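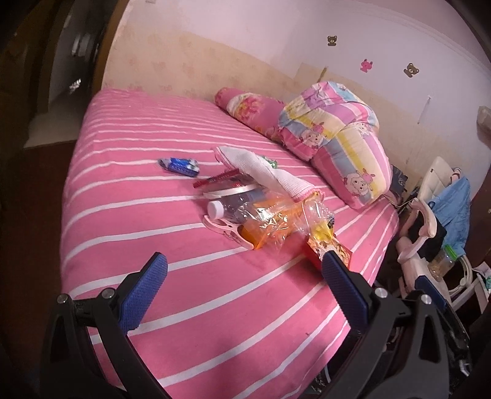
Chapter 3: Grippers That Can Handle a Mess

My first gripper picked up wooden blocks all day long, and I was so proud of it! Then I tried a snack packet. A crinkly bag with a bottle inside was even worse (the fingers kept pinching nothing but plastic).

So in this chapter we'll build the Ekau, a two-finger gripper you hold in your hand, with textured pads. Kekeli Appiah and I went through 58 pads at our shared workshop before we settled on one. Grab your screwdriver and let's start with the arms.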